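3.2 Collecting the Demonstrations

All demonstrations were gathered by teleoperation on the Esis bench, with one operator driving both arms. We had planned to spend most of our time on model design. The reader who has collected a dataset will know how that went. The Tlapale set, as released, holds 685 demonstrations over 6 tasks, and the rest of this section deals with how they came to exist and why there are not more of them.

Each episode begins with one object on the white tabletop and both grippers clear of it. The operator brings one arm in, closes on the object, and carries out the task while the other arm helps or stays out of the way. Staying out of the way proved to be a skill in itself. Early operators tended to park the idle arm wherever they last lost interest in it, and our first policy learned to do the same with great fidelity. From April on, the written protocol asks for the idle gripper to be held open and above the table until it is needed.

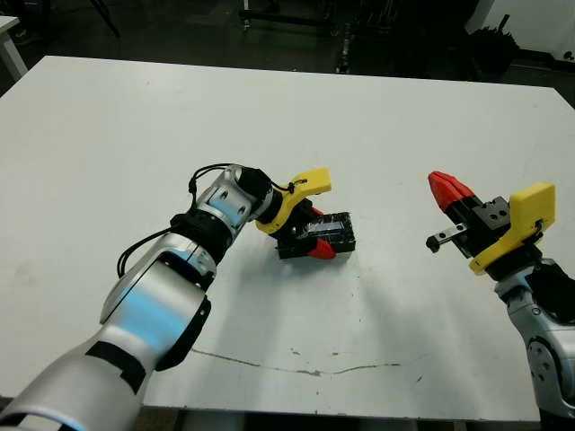

Boxes with a glossy top were the least cooperative items in the set. The head camera sees a reflection where the policy would like to see an edge, and the edge is what the fingers need. We considered covering the shiny faces with matte paper, then decided that a robot that can only handle objects in paper is of limited use to anyone. The reflections stayed in.

The fingers differ in color for a duller reason. We printed replacements in whatever filament was on the spool, and by the time someone suggested a standard we had too many hours of recordings to start over. Section 5.3 reports an ablation with the color channels shuffled. The effect was smaller than the argument that led to it.

Every episode was then reviewed by a second person using Drisel, our labeling tool, and marked as keep, trim or drop. Of the 685 demonstrations, 506 were kept whole. The others were trimmed, usually to remove a long pause at the start in which the operator was thinking, or possibly not. A further 29 recordings were dropped before the count was made, most of them for camera streams that had drifted out of step with the joint readings.

We record a wrist view alongside the head view. Wrist cameras see the fingertip and its target up close, along with a good deal of the lab that has nothing to do with the task. We did not mask the background. The Lalon baseline does, and in our hands it did better on the home bench and worse as soon as the table was moved.

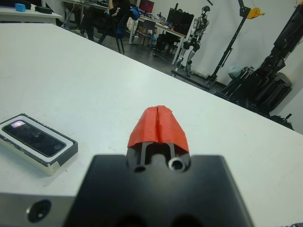

Figure 2. Wrist camera view. The taped tip of the gripper is in the foreground, with a flat device with a glossy black screen on the table to its left. The room behind is left unmasked.

Tape on the fingertips wears through and has to be replaced, so the look of the tip varies over the set. We logged each change of tape by hand. The log is included with the release and is complete except for the first two weeks, when we did not yet know that tape was a variable.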